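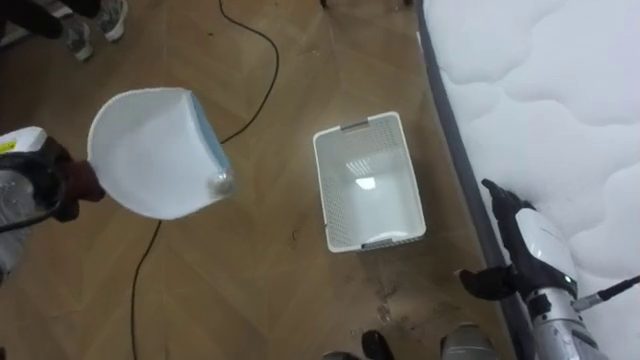
According to one reply to an earlier version of this entry, it is pointless to sweep a herringbone floor in a single direction, as the joints run two ways and half of them will always lie across the brush.

October
By Drumska Household Reference

Dry cleaning of herringbone floors is the removal of dust, crumbs and grit from parquet laid in a zigzag of short wooden blocks. It is done with a broom or hand brush and a dustpan, with a vacuum cleaner, or with a combination of these. Water is not used.

The pattern has many more joints than a plank floor of the same size. In the Prarkau apartments, where the blocks are 68 mm wide, a bedroom floor may contain over 50 rows. Fine dirt settles in the joints and at the bevelled edges, and coarse grit left on the surface dulls the finish when it is walked on.

Loose articles are normally lifted before sweeping starts. Baskets, shoes and small rugs go into the hallway or onto a bed. A mattress kept on the floor is stood against a wall or shifted to one side, and the strip beneath it is cleaned before it goes back. Cables are harder to deal with, as dust gathers along them and a brush tends to drag them into the pile.

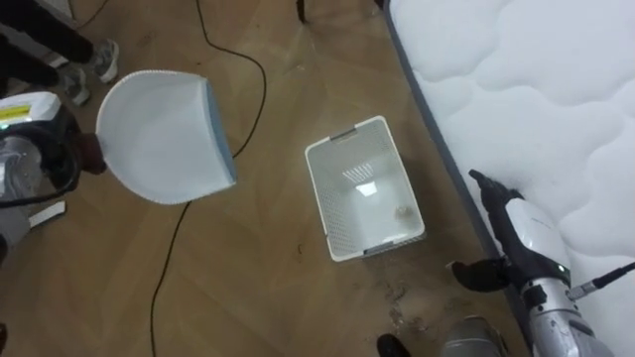

Heavier debris is gathered first and taken up in the dustpan, which is held with its lip flat against the blocks. A soft edge, where fitted, follows small differences in height between them. The remaining line of fine dust is picked up with a damp-free cloth or a handheld vacuum. Stiff bristles and rotating brush heads are avoided on waxed floors, and some older guides, among them the Pálfi housekeeping sheets, recommend a horsehair broom only.

In Urkport the usual practice is to sweep diagonally from the corner farthest from the door, finishing at the threshold.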